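Britden Homewares Study: Household Furniture Durability
Progress report to the Tromow Fund
May 2, 2023
Prepared by Siu-fong Kong, project lead

1. Status

Work packages 1 and 2 are complete. Work package 3 (finish wear) is in progress and is two weeks behind the schedule agreed in February. Work package 4 (guidance for households) has not started. Spending is within budget on all lines except shipping.

2. Household survey

The survey closed with 1,173 usable responses. Responses were excluded where the age of the table was missing or where the respondent reported more than one table under a single entry. Coding of the free-text answers was done twice, by separate coders, and differences were settled by Kai-wen Leung.

The most frequent complaint was ring marks from cups and vases, followed by loose legs and fading near windows. Households with children under six reported more scratches but did not replace their tables sooner. Tables bought secondhand were kept longer than expected, and we are checking whether this reflects the age question, which some respondents read as years of ownership.

3. Finish wear

Test panels are being run in three groups: oil, wax and water-based varnish. Each panel receives 900 rub cycles, with gloss readings every 300 cycles. The oil and wax groups are finished. The varnish group was stopped after the rub head on the Lu rig went out of alignment; the 200 affected readings have been discarded and will be repeated.

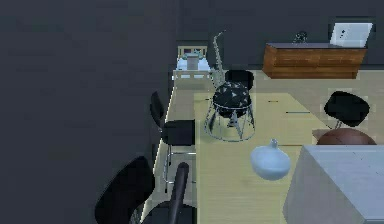

Figure 1. Interior with long pale wooden table and blue vase.

The booklet text will cover cleaning, placement relative to windows, and simple repair of loose joints. Reading level will be checked before layout. We propose to drop the section on stain removal, as the panel tests do not support specific advice on it.

4. Budget

The shipping overspend comes from the second delivery of panel stock, after the first lot was rejected for moisture content. We request approval to cover it from the unspent travel line. No additional funds are sought.

5. Next period

Repeat the varnish readings, complete the gloss analysis, and recode the ownership question. Draft guidance text will be sent to the Fund for comment with the next report.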